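Infection control walk-through, outpatient clinic, second floor
Site: Tultham Community Health
Checked by: Renato Bustos
Form 306, comments version

Please read the comments together with the marks. OK means I saw it myself. OPEN means it must be corrected before the next walk-through.

1. Hand gel at every entrance – OK
Comment: The dispenser by the elevator gives very little gel at one push. I asked for a new pump.

2. Masks available at the front desk, adult and child sizes – OPEN
Comment: Adult size is there. Child size was finished in the morning and the reserve box is in the locked store. The front desk should have a key.

3. Waiting room chairs keep the marked distance – OK
Comment: Two families moved chairs to sit together. I find this acceptable.

4. Toys and shared items for children: surfaces hard and washable – OK
Comment: Soft toys were removed in October and I did not find new ones. The cleaning record is signed for each day.

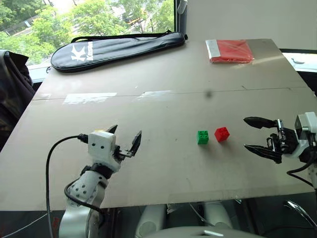

Green brick and red brick, four studs each.

5. Cleaning product inside its date – OPEN
Comment: We use Vidmar wipes in all rooms. One pack in exam room 3 has no readable date. Throw it away, please.

6. Contact time known by the staff – OK
Comment: I asked the persons on duty and they answered correctly from memory.

7. Vaccine refrigerator, temperature log – OPEN
Comment: The log is complete, but the evening reading is written with the same pen and same hour every day. I would like to see the real hour. Logger number 3654 was working.

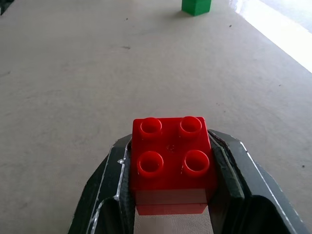

Tultham, March 28, 2022

Second part, after the lunch break.

8. Sharps containers less than three quarters full – OK

9. Air cleaner filters changed on schedule – OPEN
Comment: The Ivum unit in the corridor shows 40 days over the limit. The filter is ordered – I saw the paper – but it did not arrive.

10. Posters on symptoms in the languages of our patients – OPEN
Comment: English and Spanish are on the wall. The Somali version is printed and lies in the office. It helps no patient there.

11. Waste bins open with the foot – OK
Comment: The pedal in the staff restroom is stiff.

Open points go to the floor manager. Send me the Rerier ticket number when a point is closed.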